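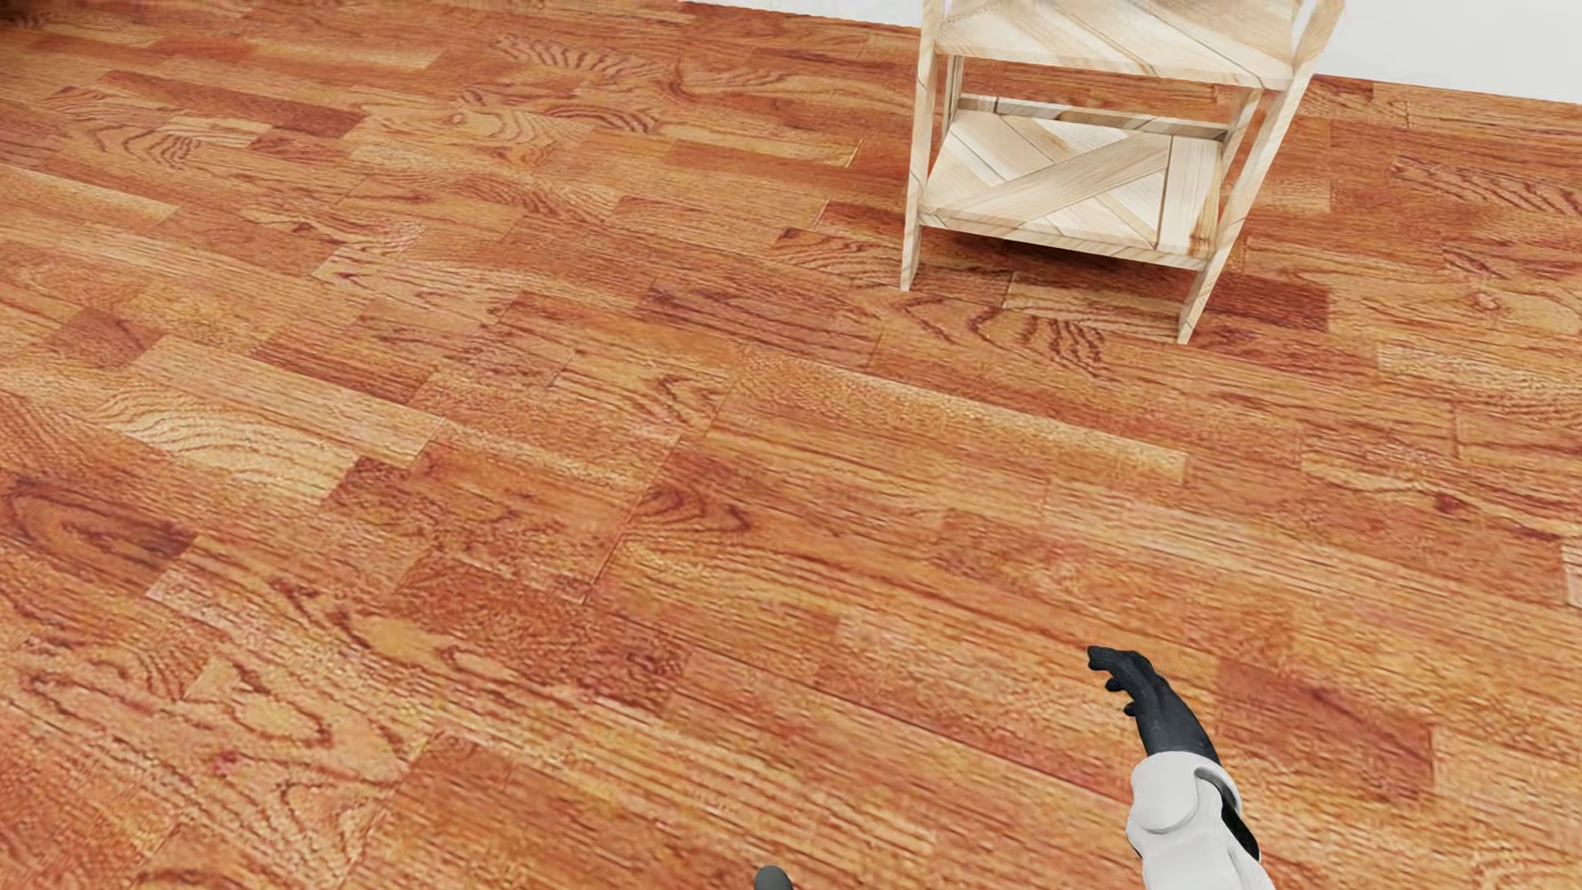
Gotbridge filled-shelf fault

The Gotbridge filled-shelf fault was an error in a simulated test room used to train and grade a control program for humanoid robots. The open gaps of a wooden ladder-style shelf were treated as solid by the physics engine, while the drawn version of the same shelf still showed them as open. A robot hand moving toward a board was stopped in what looked like empty air. The scoring script read the resulting contact as a successful reach.

The fault is best known for its effect on results published by the robotics firm Gotbridge for its control program Pop. The firm withdrew those results on January 30, 2024. Gotbridge has called the matter a "geometry defect with limited downstream effect." The first half of that phrase is well supported. The second half rests on tests that the firm ran on itself and has released only in part.

Background

Pop was meant to let a humanoid robot walk up to household furniture, take a stable stance and put a hand to a chosen spot. Nearly all of its training took place in Donau, a simulation package that Gotbridge keeps in-house. The main test room in Donau was named Gruritz. It was a plain, white-walled room with a wood floor, a red and wood wall unit and the pale shelf that gave the fault its name.

The shelf was chosen for the harder trials. Its legs lean inward toward the top and its levels get wider toward the bottom, so a robot standing close has to manage its feet and its reach together. In a typical trial the robot was placed near the shelf with nothing in its hands. Pop was given a target on one of the boards and a time limit. Carrying an object was left for a later stage of the project, which did not go ahead as planned.

Gotbridge described Gruritz as "contact accurate" in the material it gave to customers. No measurement was attached to the phrase, and the firm has not said what it was compared with.

Cause

A simulator usually holds two versions of each object. One is drawn on the screen. The other, the collision shape, is used to work out what bumps into what. The collision shape is often much simpler than the drawn one because simple shapes are faster to compute.

When the shelf was brought into Donau, its collision shape was built as a convex hull. A convex hull can be thought of as a tight wrapping stretched over an object from the outside. For a ball or a brick this does little harm. For an open shelf it closes every gap between the boards and the legs, leaving a solid block with sloping sides. Donau had a setting that split such an object into smaller pieces before wrapping them. The setting was off by default, and the shelf went in with the default.

The wall unit did not have the same trouble. It had been assembled from separate boards and cabinets, each with its own collision shape, so its open compartments stayed open. Gotbridge later pointed to this as a sign that its import process was sound in general. A more cautious reading is that one object happened to arrive in parts and the other did not.

Effect on the robot

During a reach, the hand met the side of the hidden block and stopped. Pop reacted as it would to any firm surface, by easing off the arm and settling its weight. The robot rarely fell. It held a steady pose with its fingers short of the board, and to the scoring script this looked like good work. A trial passed if the hand touched any part of the shelf, the target lay within a set distance and both feet stayed planted. The script did not ask which part of the shelf had been touched.

Training made matters worse. Pop was rewarded for early contact, and the sloping side of the block could be touched sooner than any real board. Over many rounds the program came to favor short, low reaches with the feet set wide and the arm held away from the hip.

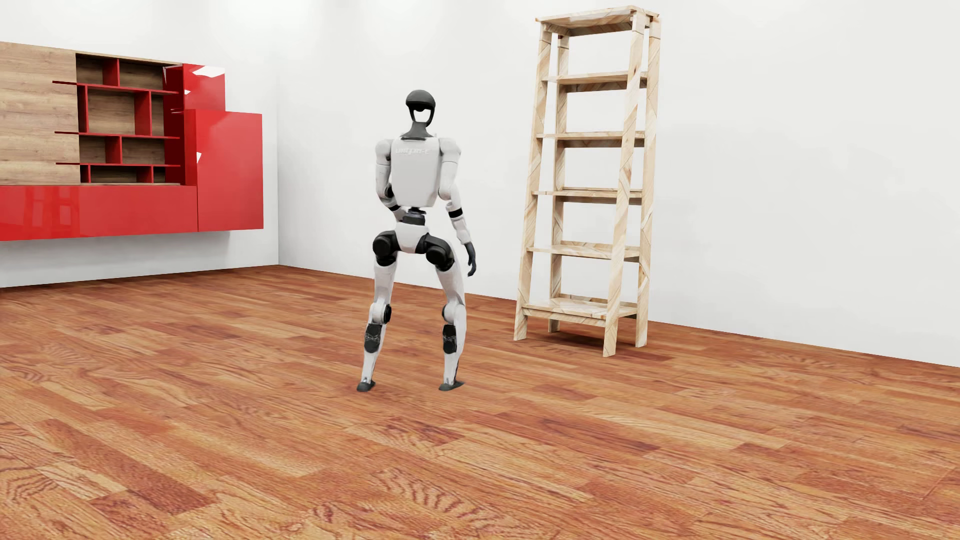 A wide stance is not wrong in itself, and many controllers use one to keep a robot steady during a reach. What drew attention in the Gruritz logs was how little the stance changed with the target. Pop set its feet in nearly the same way for a high board as for a low one, and it leaned on the block for support when it ran out of balance. In a real room there would have been nothing there to lean on.

Discovery

The published results covered 1738 shelf trials. Gotbridge has confirmed that two of them were watched from start to finish by a person before release. The rest were graded by script alone.

The fault came to light in August, when an engineer working on a different task tried to pass a simulated box between two of the shelf boards. The box would not go in. Turning on the collision overlay, a standard view in Donau that draws the hidden shapes in outline, showed the block at once. Gotbridge's account presents this as its quality process doing its job. The account does not mention any scheduled check of the shelf, and the overlay had been available throughout the project.

It is also unclear why the results stayed up for months after that date. The firm says the time was spent confirming the cause. Replacing the collision shape took two working days, by its own change log.

Response

Gotbridge rebuilt the shelf with a separate collision shape for each board and leg. It changed the scoring script so that a pass requires contact with the target board, and it made splitting the default for all furniture brought into Donau. It then ran Pop again without retraining. The success rate dropped, though the firm gave the new figure only as "lower, in line with expectations." Those expectations had not been published beforehand.

A retrained version of Pop followed after four weeks. Gotbridge reports that it reaches the correct board "reliably." The logs supplied with that claim cover the lower levels of the shelf. No logs have been released for the top board, which gives the control program the least room for error in posture.

Safety questions

No injury or hardware damage has been tied to the fault. Gotbridge states that the affected version of Pop was never loaded onto a physical robot in a customer's building. It has not said whether the program was run on a robot in its own workshop, and the wording leaves room for that.

The concern is mostly about what could have followed. A humanoid that has learned to brace against a surface may shift its weight before its hand has met anything. If the surface is missing, the robot can tip forward into the furniture or onto a person nearby. Gotbridge argues that a separate balance monitor would have caught such a fall. The monitor was tuned in Gruritz, in the same room and beside the same shelf, and it has not been shown to work apart from those conditions.

Disputed points

Gotbridge treats the fault as a single bad import. Critics of the firm have described it as a grading failure that a bad import happened to expose. The second view has the logs on its side, as the stopped hand positions were recorded in every trial and a simple comparison with the drawn boards would have revealed the gap. It does assume that someone had reason to make the comparison, which the scores gave little cause to do.

The firm's claim that other Donau rooms were unaffected has also been questioned. Its review looked at shelves and tables. Chairs, stair rails and open racks, all of which have gaps of the kind a convex hull would close, are not listed in the review. Gotbridge has said they were checked informally and that no record was kept.

See also

Collision detection
Convex hull
Reward hacking
Humanoid robot
Simulation-to-reality gap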